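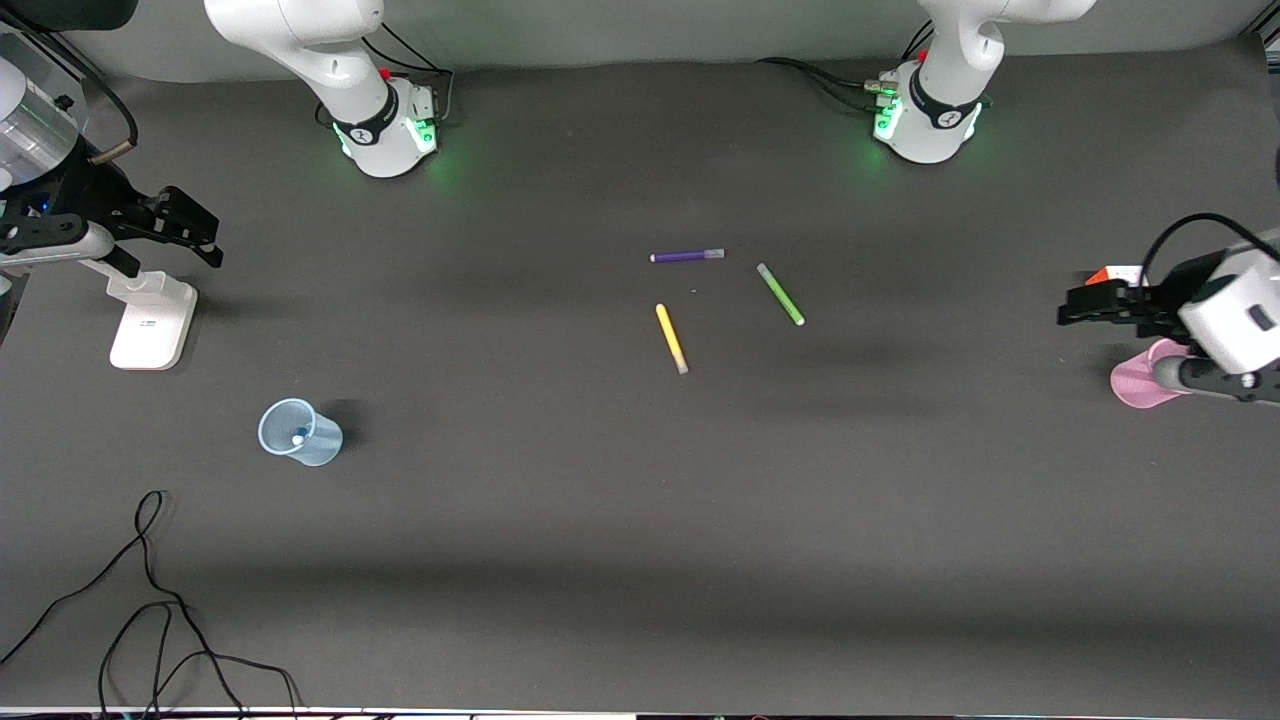 Going gray: the tabletop question, part two

Okay, so a lot of you wrote in after the last newsletter (the one where I complained about my shiny white desk), and most of you wanted to know the same thing. Would I really go dark? Yes! I'm a convert. A dark gray top with a matte finish and a pale gray wall behind it is my favorite look for a work table right now, and I've been boring everyone at home with it since Monday.

Urmila Nautiyal wrote to ask if it wouldn't make the room gloomy. I worried about that too, but with a light wall I think you get away with it. The wall does the cheerful part and the table can be as serious as it likes. I'd keep the wall plain though. I tried a sample of Musdale paint in a yellowish cream next to my gray board and it looked like old custard.

The other thing I love is how easy it is on the eyes. My old desk threw the window straight back at me every afternoon, and I spent half of July working with the blind down (and the fan on, and a headache). With a matte top you still get shadows, soft ones, but no glare to squint at.

Now the bad news, which is crumbs. Also flour, thread, cat hair, pencil shavings and anything else on the light side. A dark table shows all of it. I keep a soft brush on a hook and give the top a sweep before I start, then wipe it with a barely damp cloth. Greasy fingerprints are worse than crumbs, so if you snack while you work (me, constantly) put a drop of dish soap in the water and go over it again with a dry towel.

A few of you asked about cords. Run them along the back! Anything with a plug gets parked at the far edge by the wall, and the whole front stays free for your elbows and whatever you're making. I used seven Buvel clips for mine and then had to go back and move most of them, so lay everything out loosely before you peel off the sticky backing.

And get the biggest top your room can take. I measured mine with newspaper on the floor, which I recommend, even if the cat sits on it. I went for the deeper size in the end and grumbled about the extra money for a day and a half. I haven't thought about it since.

Still to sort out is a lamp. I had my eye on one from Trevaskis but the base is enormous, and I'd like something that clamps on. If you have one you're happy with, hit reply and tell me what it is and how long the arm is. Mine needs to reach 15 inches past the edge.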